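Rangement du maquillage : questions fréquentes

Vitbridge, page d'aide, rubrique Petits rangements

Comment répartir les produits dans l'organiseur Requena ?
Commencez par vider la trousse sur une serviette et séparez ce qui sert tous les jours du reste. Les pinceaux se rangent debout, tête vers le haut. Les boîtiers fins se glissent sur la tranche dans les compartiments étroits. Les produits de secours et les doublons vont dans un tiroir ou une boîte à part.

Peut-on poser quelque chose sur le dessus ?
Oui, des objets légers. Le dessus est plat, avec un bord relevé à l'avant et à droite, et deux ronds en creux sont moulés dans le plastique. La charge conseillée est de 200 g. Un petit fard rond à trois teintes, crème, gris clair et beige, peut y rester à portée de main. Évitez les flacons hauts, qui basculent quand on prend un pinceau derrière.
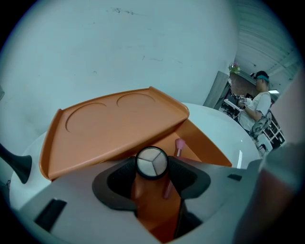

Une cliente d'Urkby fait remarquer que les fards posés sur le dessus prennent la poussière et qu'elle préfère les garder à l'intérieur, sur la tranche, avec une étiquette de couleur au dos. Cela fonctionne aussi. Si le boîtier ferme mal, nous conseillons d'ailleurs de faire comme elle.

Comment éviter que les fards se cassent ?
La poudre compacte supporte mal les chocs. Tenez le boîtier par le bord et ne le lâchez pas dans le compartiment, accompagnez-le jusqu'au fond. Un disque de coton sous le couvercle suffit pour un trajet en voiture. Ne serrez pas les boîtiers les uns contre les autres.

À quelle fréquence faut-il laver l'organiseur ?
Une fois par mois, à l'eau tiède avec un peu de liquide vaisselle. Pas de lave-vaisselle, pas d'acétone. Les traces de crayon partent avec une goutte d'huile démaquillante, puis un chiffon sec. Attendez que les compartiments soient complètement secs avant d'y remettre les pinceaux.

Et les pinceaux ?
Pour un usage quotidien, lavez-les toutes les 2 semaines et faites-les sécher à plat. Rangés debout encore humides, ils gardent de l'eau dans la virole et la colle finit par lâcher. La gamme Skakano se lave au savon doux, poils synthétiques compris.
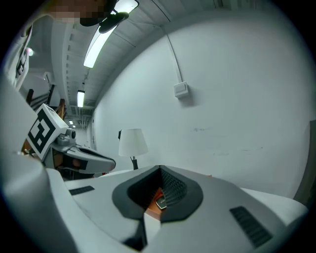 Urkby, 2 juin 2024
Mise à jour des réponses sur les coloris et les pièces détachées.

Quels coloris sont disponibles ?
L'orange reste au catalogue. Le vert est épuisé et ne sera pas refait. Un coloris gris est prévu pour le mois d'août, en première série de 1 000 pièces. Les dimensions ne changent pas.

Le plastique orange se décolore-t-il ?
Au soleil direct, oui, légèrement, au bout de plusieurs étés. Sur une coiffeuse placée devant une fenêtre, tournez l'organiseur de temps en temps. Le maquillage y gagne également : les textures crème et les rouges à lèvres supportent mal la chaleur.

Vendez-vous le dessus séparément ?
Oui, sur demande. Indiquez la référence gravée sous la base. Le dessus d'un ancien modèle ne s'emboîte pas sur le nouveau, et l'inverse non plus.

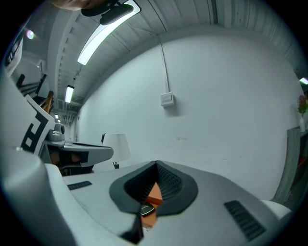 Pour le démonter, appuyez sur les côtés et soulevez par l'arrière. Forcer par l'avant risque de fendre le bord. Au remontage, un clic se fait entendre de chaque côté.

Quel est le délai pour une pièce détachée ?
Comptez 4 jours ouvrés après confirmation de la commande. Les frais de port sont les mêmes que pour un petit colis.

Puis-je retourner un organiseur déjà utilisé ?
Non, sauf défaut de fabrication. Joignez alors une photo du défaut à votre demande, ainsi que le numéro de commande.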